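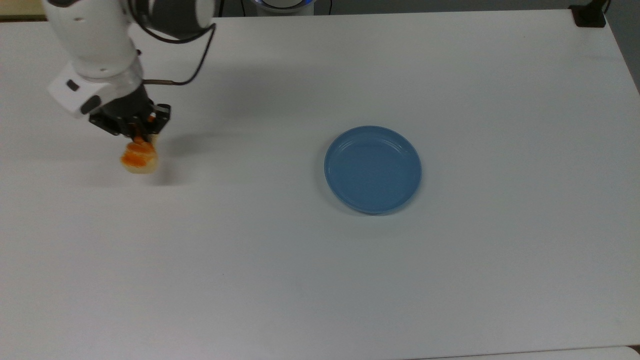 An open-faced sandwich is a single slice of bread, or a piece cut from one, with a spread or other food laid on top and no second slice to cover it. It is eaten in many countries under different names, and the line between it and plain toast with a spread is a loose one. Most cooks speak of toast when the topping is a thin layer and of a sandwich when there is enough of it to need some arranging. Toppings may be sweet or savory. Bright orange ones, such as the glossy layer on the small piece held over a white tabletop, stand out against a pale base, and a cook who wants color often picks a plate to set it off, a muted blue one for instance. Orange spreads in common use include apricot jam, marmalade, carrot purée and roasted red pepper mixed with soft cheese.

Bread
Firm bread with a close crumb holds a topping best. White sandwich bread is used for small party pieces, usually with the crusts removed, and rye or whole wheat for larger slices. Very fresh bread tears under the knife, so many kitchens use a loaf from the day before. Toasting one side only leaves a dry face for the spread and keeps the bottom soft enough to bite.

Spreading
A thin coat of butter, cream cheese or other fat is often put on first to slow the soaking of moisture into the crumb. Jams are spread cold, or warmed and brushed on for a smooth, shiny finish. A warmed jam sets again as it cools. Savory purées are drained before use – carrot in particular gives up a lot of water.

Cutting
Large slices are served whole with a knife and fork. For finger food the slice is cut into squares, triangles or short rectangles. Yannick Charpentier, in his handbook The Burnton Table, recommends spreading first and cutting afterward, with the blade wiped between cuts, so that the topping reaches every edge. Ludivine Lemaire prefers the opposite order for soft cheese, which drags under the knife. Both give 28 pieces as a comfortable tray for 7 guests.

Serving
Small pieces are set out in one layer, never stacked, on a flat plate or board. A plate with a raised rim keeps them from sliding when it is carried. Pieces with jam can stand for an hour or two at room temperature; those with fresh cheese, fish or egg are kept chilled until they are served.

See also
Canapé
Crostini
Tartine
Tea sandwich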